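From: Inger Briem
To: halls-and-rooms list
Date: 12 March 2023
Subject: Re: [halls-and-rooms] Reverberation in the Flollport reading room

Huamán wrote:

> We have had the measurements back for the ground floor room and they
> are worse than I expected. At mid frequencies it is well over a second
> and a half with the room empty. The supplier has quoted for 28 ceiling
> panels and says this will "solve the echo". The trustees want to know
> whether we can get away with half of that, and whether carpet would do
> the same job for less. Somebody here did the Brurinville building a few
> years ago, I think? Any figures would be welcome.
>
> Room is rectangular, plaster on block, vinyl floor, suspended lights,
> volume 172 cubic metres. Used for talks on two evenings and for quiet
> study the rest of the time.

Yes, Brurinville was mine, or at least the measuring was. I will take your points in a different order, as the carpet question is the easier one.

Carpet will not do the same job. Thin carpet tile glued to a hard floor absorbs very little below 1 kHz and a fair amount above 2 kHz. If you fit it by itself you take the top off the room and leave the rest, so speech sounds dull and is no easier to follow. It does cut footfall and chair scrape at source, and in a study room that may be worth the money by itself. Treat it as a separate line in the budget and leave it out of the reverberation sum.

For the sum, Sabine is good enough at this stage. RT is 0.161 times volume over total absorption, all in metric units. With your volume, the top line is 27.7. If you want 0.8 seconds, which I would call sensible for a room doing both jobs, you need 34.6 square metres of absorption in total. If the room now measures 1.6 seconds, you already have 17.3, mostly from the window glass, the door leaves and whatever furniture was in at the time. The panels therefore have to find another 17.3.

Now the number of panels. You do not give the size. If they are the common 1200 by 600 mm type, each has a face of 0.72 square metres, and 28 of them come to 20.16. At an absorption coefficient of 0.85 that gives you 17.1, so the supplier has done the same sum as I have and rounded it. Half the number gives 8.6, total 25.9, and a predicted time of 1.07 seconds. You would hear the difference, but the back row would still complain at the talks.

Three cautions about that arithmetic.

First, Sabine assumes the sound field is well mixed. A room with all its absorption overhead and four bare parallel walls is not well mixed. The vertical sound dies quickly and the horizontal sound carries on bouncing, so the measured time comes out longer than the predicted one. At Brurinville the first stage was ceiling only, and we were out by nearly a third at 1 kHz. Moving some of the panels to the walls, with no increase in area, brought it most of the way back.

Second, ask which coefficient is being quoted. A single figure averaged over the middle bands hides the low end. A 40 mm panel stuck directly to plaster does next to nothing at 125 Hz and not much at 250. The same panel hung with a 200 mm air gap behind it is a good deal better at 250. If the quote is for direct fixing, ask for the price with hangers. The fixings cost more and the labour is slower, but it is usually cheaper than buying thicker panels.

Third, your measurement was of an empty room. A seated adult is worth somewhere near 0.4 square metres in the mid bands – more in winter coats. An audience of twenty is another 8, so your talks will always be kinder than your readings. The study use is the harder case: few people, hard tables, and everyone able to hear a page turn at the other end. Design for that one.

On layout, I would suggest this as a starting point. Put 16 panels on the ceiling in two runs, with the gap, keeping them clear of the metre or so directly above the speaker, where the reflection is useful to the listeners. Put the other 12 on the walls at seated and standing head height, on one long wall and the wall facing the speaker. Do not put them on both long walls in matching positions and leave matching bare patches between; stagger them. You want no hard patch looking directly at another hard patch if you can arrange it, as that is where flutter comes from. Clap your hands in the middle of the room and listen for the buzz. If you can hear it now, note where you were standing and try the same spot afterwards.

Wall panels at head height get leaned on. The fabric-faced type marks within a year. At Brurinville we used a perforated timber facing on the lower ones, and they have lasted. Check that the open area of the facing is at least 20 per cent, or it will start to work as a reflector at the top end.

Fire classification: get the certificate for the complete panel as supplied, with the facing and the adhesive. A certificate for the core alone is of no use to your insurer. We lost six weeks over this, from the middle of November until after the new year.

Cost. I can only give ours, and prices have moved. Griro supplied the panels, and the invoice for the wall stage came to 2,448 before fitting. Fitting was done by the building's own joiner over two days. I have no connection with Griro beyond having paid them, and their lead time was poor.

Finally, the measurement itself. Ask whoever did yours for the octave band figures from 125 Hz to 4 kHz, the number of source and microphone positions, and whether they used T20 or T30. If all you were given is one number, it is not enough to judge a quote on. Two source positions and three microphone positions is a reasonable minimum for a room of that size. Balloon bursts are acceptable for the mid bands but weak at the bottom, so do not lean on a 125 Hz figure obtained that way. Have it done again after fitting, by the same person with the same positions, or you will have nothing to compare.

If you send me the band figures and a plan with the doors and windows on it, I will put them through the spreadsheet I used before. It does Sabine and Fitzroy side by side. Fitzroy tends to overstate the uneven case, so the real answer usually falls between the two columns.

One point I left out above. Hard table tops count for almost nothing in the absorption total, but they do scatter a little, and they throw back a strong early reflection to whoever is sitting at them. Please have the tables in their normal positions when the room is measured, and tell me if they are to be replaced.

Inger Briem

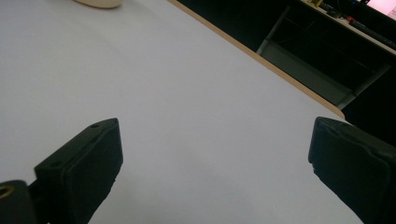 P.S. The spreadsheet takes the floor, ceiling and each wall as separate rows, so I need the internal length, width and height as well as the volume. Height to the underside of the plaster, please, and a note of how far down the lights hang. If the panels are not 1200 by 600, send the real size and ignore my panel count.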